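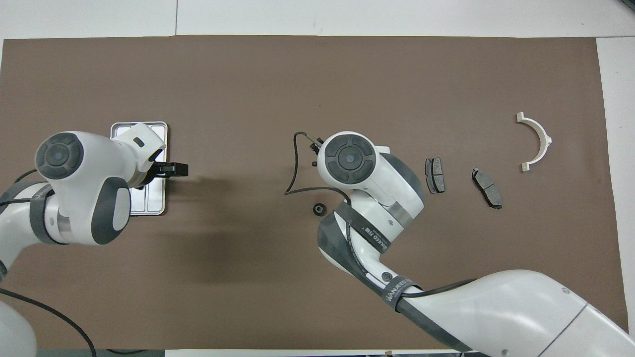

I've spent most of August on the planner, and very little of it on planning. The plan was to replace the old grasp scoring with something that ranks by reachability first. That took two days. Everything after that has been about time and about which arm owns which bit of the workspace.

Some background for anyone who hasn't been following. The setup is two arms over one table, driven by a stack we call Satti. Satti takes the detections, picks an arm for each part, plans both arms together and hands the trajectories to the controllers. The parts go into a divided metal tray. Brake pads, a bracket, hex nuts. Nothing exotic, but they vary a lot in size and they don't all want to be picked up the same way.

The first problem was allocation. The old rule split the table down the middle and gave each arm its own half. It was easy to reason about and it never caused a collision, but it falls over when the tray is on one side and the parts are on the other. The arm nearest the tray sits there while its mate does all the carrying. I've replaced the split with a cost that adds up the approach distance, the carry distance and a penalty for how close the elbow gets to its limit. Shiuli Saha pointed out that I was charging for the carry twice if there was a regrasp, and she was right. Fixed now.

The second problem was the shared space over the tray. Both arms can reach it, so they need to take turns. I'd been using a lock. One arm takes the lock, enters the volume, drops the part, leaves, releases. The trouble is that the planner was requesting the lock at the start of the whole move and not at the edge of the volume, so the second arm would wait from much further out than it needed to. Now the trajectory is cut where it crosses the boundary and the lock is requested at the cut, with enough distance left to brake if it's refused. Olumide Sani wrote the braking check and I'd recommend reading his version before mine. It's shorter.

I also had to revisit the collision model. The arms in the URDF are bare arms. The real ones have straps, wrap and cables on them, and a cable that bows out from a wrist takes up room the model knows nothing about. I've added a capsule at each wrist and another along the lower link, both a bit fatter than they need to be. This cost us some plans in tight spots. Over a batch of 3000 planned moves in simulation, 453 that used to solve on the first try now need a second seed. I can live with that.

Perception next. The hex nut is the worst of the lot. It's small and black on brown paper, which you'd think would be good contrast, and it is until an arm throws a shadow over it. Then the segmentation either merges the nut with the shadow or drops it. I tried retraining with darker augmentation and it helped a little. What helped more was using the joint states. We know where the arms are and where the lamp is, so we can predict where the shadow should land and lower the confidence of anything detected or lost inside it. If a part disappears inside a predicted shadow, the tracker holds the last pose and doesn't delete it. Khrystyna-Mariia Yurchenko did the projection code in an afternoon - I'd put it off for weeks.

Brake pads are easier to see but the orientation is fussy. The pose estimate flips 180 degrees now and then, and with a parallel gripper that mostly doesn't matter for the pick. It matters for the place. For now I take the median over a short window and refuse to commit if the window disagrees with itself.

Logging got some attention as well. Each run writes a single file with the detections, the allocation costs, the lock events and the joint states on one clock. Before this they were on two clocks and I was lining them up by eye. The longest file so far has 2172 lock events in it and the viewer opens it without complaint.

Still to do: the regrasp code has no timeout, and the bracket needs its own grasp set because the generic one keeps going for the tabs. Vsevolod Marchuk wants the costs moved to a config file so he can tune them without a rebuild. I'll do that one first, then the timeout.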